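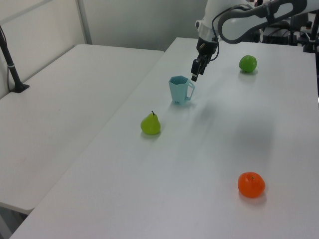
Qui sommes-nous ?

Bonjour et bienvenue chez Pranico ! Moi c'est Tiburcio, Tiburcio Cisneros pour l'état civil, « Tibu » pour à peu près tous les élèves, et je vais essayer de vous raconter notre petite école de langues sans vous endormir (on m'a demandé de faire court, je vous préviens, ce n'est pas mon fort).

Pranico, c'est une école d'espagnol et de suédois. Oui, les deux ! On nous pose la question à chaque portes ouvertes, alors je réponds une fois pour toutes : je suis né à Burgos, ma femme Annika vient de Wisby, sur l'île de Gotland, et on s'est rencontrés à Nantes dans un cours de français où ni l'un ni l'autre ne comprenait le subjonctif. Le prof nous avait mis à la même table. On parlait un français épouvantable, mais on se comprenait très bien, et c'est resté un peu notre idée de ce que doit être un cours de langue : un endroit où l'on a le droit de parler mal, longtemps, devant des gens sympathiques.

Au début on donnait nos cours dans notre salon, avec le chat sur les dictionnaires et la voisine du dessus qui descendait « juste pour écouter » (elle a fini par s'inscrire, elle lit maintenant des polars suédois dans le texte). Ensuite on a repris les locaux d'une ancienne mercerie, à deux pas du tram. On a gardé les tiroirs à boutons, où l'on range les cartes de vocabulaire, et le grand comptoir, qui sert de bureau d'accueil le jour et de buffet les soirs de fête.

Nos salles

On a deux salles et elles ont chacune leur nom. La salle Cervantes, côté rue, c'est l'espagnol : bruyante, lumineuse, avec une carte d'Amérique latine que j'ai accrochée de travers et que je refuse de redresser. La salle Wisby, côté cour, c'est le suédois : plus calme, des coussins partout, et une bibliothèque qui déborde depuis qu'Annika rapporte une valise de livres à chaque voyage. Vous pouvez emprunter ce que vous voulez, il suffit de noter le titre dans le cahier vert. Et de le rendre, hein. Quelqu'un a toujours notre tome deux de Don Quichotte et je ne désespère pas !

Comment se passent les cours

Les groupes sont limités à huit personnes. On nous a souvent suggéré d'en mettre davantage, et je comprends bien le calcul, mais à dix ou douze les timides disparaissent derrière les bavards, et j'aime beaucoup les timides. Une séance dure une heure et demie, avec une pause au milieu pendant laquelle on continue dans la langue du cours, même pour demander où est le sucre.

Pas de manuel imposé chez nous. On travaille avec des chansons, des recettes, des petites annonces, des bouts de journaux, des messages vocaux de ma mère (elle est au courant, elle adore ça, elle en fait même exprès de très compliqués pour le niveau avancé). La grammaire, on en fait aussi, n'ayez crainte ! Annika a un talent fou pour expliquer la place du verbe avec des chaises que l'on déplace dans la salle. Moi, pour ser et estar, j'ai surtout beaucoup de patience.

Les inscriptions principales se font en septembre, mais on accueille volontiers des gens en cours d'année quand il reste une place. Avant de commencer, on prend vingt minutes ensemble, au téléphone ou sur place, pour bavarder et voir quel groupe vous irait. Ce n'est pas un test. Si vous n'avez jamais prononcé un mot de suédois, on bavardera en français, voilà tout.

Skeketa, notre rendez-vous

Un soir par mois, on pousse les tables et c'est Skeketa. Le mot ne veut rien dire, ni en espagnol ni en suédois : c'est une élève qui l'a crié un jour en jouant au baccalauréat, sûre d'elle, et on a été tellement conquis qu'on a donné le point et gardé le nom. Au programme, des jeux, des lectures à voix haute, des tortillas, des brioches à la cannelle et des conversations dans un mélange qui ferait pleurer n'importe quel linguiste. C'est ouvert aux élèves, aux anciens, aux conjoints, aux curieux. Apportez quelque chose à grignoter ou venez les mains vides, on s'arrange toujours.

Et c'est là aussi que l'on a commencé notre échange de lettres avec des retraités de Gotland, de vraies lettres avec des timbres. Il en est passé plus de 3 000 par notre boîte depuis le début, Annika tient le compte dans un carnet et j'ai interdiction d'y toucher.

Nous rendre visite

Le plus simple est de pousser la porte l'après-midi, entre 14 h et 18 h, du mardi au vendredi. Si c'est fermé, tapez au carreau de la cour, on est sûrement au fond en train de chercher le cahier vert. Pour les tarifs et les horaires des groupes, tout est sur la page Cours, et pour le reste écrivez-nous par le formulaire de contact : je réponds à l'espagnol, Annika au suédois, et au français c'est le premier arrivé.

¡Hasta pronto! Vi ses!

Tiburcio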